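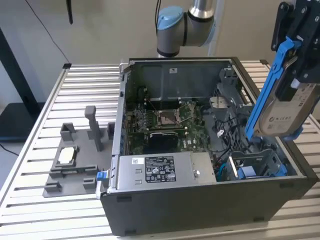 What should you take out of an old desktop computer first? The hard drive, once the power lead is out of the wall and the side panel is off.

Chapter 4
Inside the Tower

I was nineteen before I opened a computer, and I did it standing up, on a carpet, with a screwdriver from a Christmas cracker. I don't recommend any part of that. What I remember best is how much empty space there was. I'd expected something packed tight like a watch and found a tin box with a board in it, a power supply, a few cables and a lot of air.

In Chapter 3 we looked at the outside of the machine, the sockets and the vents. Now we're going in. By the end of this chapter you should be able to name the main parts of an office desktop, take them out in a sensible order and put them down somewhere you'll find them again. We'll leave laptops until Chapter 7, when your patience has had some practice.

Start by laying the tower on its side, with the removable panel facing the ceiling. I've watched people try to work on one standing upright, and they spend the whole time holding it still with a knee. Flat is better. Everything you want is then facing up at you, and a dropped screw falls into the case, where you've at least got a chance of seeing it.

The big board is the motherboard, and it's very often green. Look for the processor socket, which has a metal bracket that lifts to let the chip out. If the socket is empty, leave the contacts alone. They're easy to damage and horrible to straighten (I have spent a whole Wednesday on one, with a magnifier and a sewing needle, and lost). The memory slots are the long thin ones in a row close by. A block of metal with fins or ridges is a heatsink, there to carry warmth away from whatever it sits on.

The silver box with the wordy label is usually the power supply. Please do read that label, dull as it looks. And please don't open the box itself! Parts in there can hold a charge long after the plug has been pulled, and nothing in this course needs you to go inside one. We treat it as a single lump that comes out whole.

Then there's the drive cage, and this is where I slow people down. Many office machines hold the hard disk in a plastic carrier, often brightly coloured, which is the maker's way of telling you what you're allowed to grab. My colleague Eilidh Ritchie calls these "the friendly bits". Blue latch, blue bracket, blue carrier — if it's blue, in a lot of machines, it's meant for fingers. Other makers use green or purple, so find out which colour yours uses before you start pulling.

Unplug the two cables from the drive before you lift it. Hold the plug, never the wire. Then ease the carrier out of the cage, keep it level, and lift it clear of the wall of the case. That wall is thin pressed metal and will happily take the skin off a knuckle. Put the drive down label up, so you can copy the details on to your job sheet without handling it again.

A word about cables. They'll be in your way. They tangle round the cage and flop over the thing you were about to reach, and it's tempting to yank them all out at once. Take a minute and write down where each one goes first. When Angus Geddes and I stripped a batch of old college machines one August, some 40 of them, the only ones we couldn't get going again were the ones I'd done before I started making notes. He still brings it up.

Before you go on
Get yourself a tray with separate compartments, a pencil, and a tower that's already been written off. Find the motherboard, the memory slots, the power supply and the drive cage, and sketch where they sit. Don't remove anything yet. Section 4.1 starts with the side panel and the screws that hold it, and there are more kinds of those than you'd think.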